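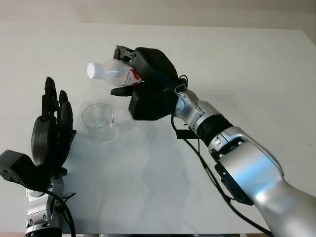 Radu Bimanual Cell: Setup and Maintenance Notes

Summary

This file accompanies the Radu cell at the Trament laboratory. It covers mounting, cable routing, hand calibration and routine care for the two-arm station used in the Dritero pouring task. It does not cover the control software, which is documented in the Sillness repository.

Cell layout

The station consists of two silver arms, each with a black multi-fingered hand, working over a white table against a plain beige wall. The wall is to be kept free of posters and notices. The table surface is matte; glossy cleaners must not be applied to it.

The standard task uses a clear plastic bottle with a white screw cap and a clear glass cup with a small pouring lip. The right hand holds the bottle. The cup stands upright on the table between the hands, and the left hand begins open, palm toward the cup.

Power-up

1. Clear the table and confirm that both arms are in the rest position.
2. Switch on the arm controllers, then the hands.
3. Allow 30 minutes of warm-up before calibration.
4. Run the homing routine on the left arm first, then the right.
5. Place the cup and load the bottle by hand with the arms in hold mode.

Cables

Each hand is served by a black cable that leaves near the wrist in an open loop. The loop must remain loose enough for full wrist rotation. Do not tie it flat against the forearm housing. Inspect the outer jacket wherever it passes a joint ring, and replace the cable if the jacket is cut or has turned stiff.

Hand calibration

Calibration is required after any hand is removed, after any firmware update, and in any case every 300 cycles. Open the hand fully, run the finger sweep, and compare the thumb reading with the stored value. If the two differ, check the screws on the thumb module before repeating the sweep. A hand that fails twice is to be taken out of service.

Routine care

Wipe the palm pads with a damp, lint-free cloth at the end of each shift. Liquid must not reach the wrist joint. If water is spilled, stop the cell, cut power to the hands and dry the table before any inspection of the arms.

Service record

The log holds 1453 completed cycles and 39 stopped cycles. Most stops were traced to the right wrist cable, which was replaced in March. No arm has been replaced.

Known issues

The right hand can lose its home position if power is cut during a grasp. Remove the bottle and repeat the homing routine.

Changes to these notes should be entered in the cell logbook and submitted to the Radu maintainers for review.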